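Vutton

A small tool that reads a rota and tells you whose turn it is to do the dishes. Version 2.

What this is

Vutton is a script and a plain text file. The text file lists the people in a shared household and the chores they have agreed to, in the sense that they were in the room when the chores were mentioned. The script reads the file, works out today's turn and prints one line. You can tape that line to the fridge or send it to the household printer, if your household has a printer that works.

It was written for the house on Joris Street, where the previous system was a whiteboard. The whiteboard had one pen, and the pen lived in a coat.

What is in the folder

rota.txt - the people and the chores, one per line
swaps.txt - who traded with whom, and for what
vutton - the script
history.csv - 700 rows of past turns, explained further down
phrases.txt - 34 ways of asking a grown adult to rinse a pan
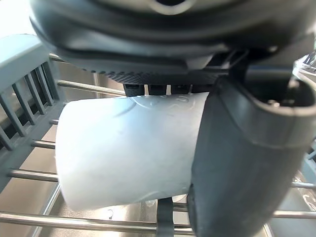

Getting started

Copy the folder somewhere you can find it again. Open rota.txt and replace our initials with yours. Put a chore after each set of initials, separated by a comma. Spaces after the comma are fine. Tabs are not fine, and the script will say so in a tone I have since softened.

Then run:

vutton today

You should get one line back, such as:

K: dishes, and the thing in the sink from before

To see the whole week, run vutton week. To see whose turn it was when something went wrong, run vutton blame. This was the most requested feature by a wide margin, and it has caused two house meetings.

Swaps

A swap goes in swaps.txt as date, giver, taker. If you want to record what was offered in return, add it as a fourth column. Vutton ignores the fourth column completely, but people like to see it written down. Ours includes a bus pass, half a lasagna and "you know what."

Swaps can be chained. If K gives to R and R gives to T, then T has the dishes. If T gives back to K, Vutton prints the word "really" and carries on.

The dishwasher question

Version 1 treated dishes as a single chore. After the house on Joris Street got a dishwasher, it became clear that dishes is at least two chores, loading and unloading, and that everyone believes they do the harder one. Version 2 splits them. By default the same person never gets both in one day, unless the household has only one person in it, in which case I would question the need for a rota.

Reloading something another person has already loaded, on the grounds that they did it wrong, does not count as a turn. There is no setting for this. Please stop asking for one. 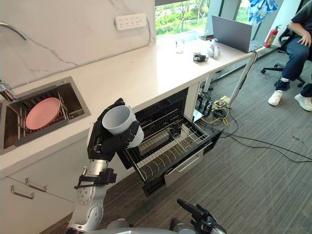 A cup on its side over the open dishwasher drawer.

About history.csv

The history file has four columns: date, initials, chore and done. The done column holds yes, no or soak. Soak means the item was left in water with the stated intention of coming back to it. Of the 700 rows, 25 are marked soak, and I have my doubts about several of the yeses.

All entries are self-reported. Nothing was checked. The rows from May are patchy, as half the house was away and the other half was eating cereal. If you plan to draw conclusions about human nature from this file, leave May out.

Initials have been shuffled, so please don't try to work out who R is. R has been through enough.

Known problems

Daylight saving time gives one person an extra turn each year. It is always the same person, and I haven't found out why.

Names with a comma in them break the rota.

vutton blame will name people who have moved out. Some users consider this a feature.

The Hailu fork adds support for a cat. I haven't merged it, as the cat's completion rate drags down the averages.

Related tools

Tinelus does the same job for laundry, with more colors and a stricter idea of what "folded" means. The two can share a rota.txt as long as Tinelus is run second.

License

Do what you like with it. If you improve the phrases, send them back, particularly anything for roasting pans.

Last updated July 31, 2018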